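Lostadix and Gavalas Launch Community Radio Project on Fair Treatment

September 2025 – Lostadix, which has spent many years helping small radio stations find their feet, is delighted to announce a new partnership with the Gavalas Listening Network. Together they will train 347 people from rural and minority-language communities to plan, record and present programs about discrimination and everyday life.
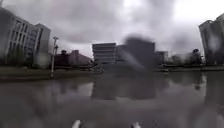

Water and buildings under a heavy overcast sky.

The project will run for two years and is based at the Nosar studio, where a small and very patient team has been trying out workshop ideas since April. Participants will work in four languages, and every program will be offered free of charge to nine partner stations, who are welcome to add their own introductions, interviews and music.

"People have been telling us for a long time that they hear plenty of talk about their communities on the radio and very little from them," said Konrad Imhof, project director at Lostadix. "We would like to help change that, and we are so grateful to the families who have already sat down with us – often for a whole afternoon – to share what they would like to hear."

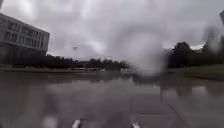
Clouds reflected in a broad puddle on the plaza.

A mentoring program, named Javitz, will pair new presenters with experienced producers. Beat Bachmann, who coordinates training at Gavalas, said the pairings would be made with care and plenty of conversation beforehand.
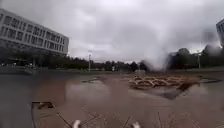
Gray skies over a multi-story building and trees.

Applications are open to anyone aged 16 or over, and no broadcasting experience is needed. Forms can be picked up at any partner station or requested from the Nosar studio.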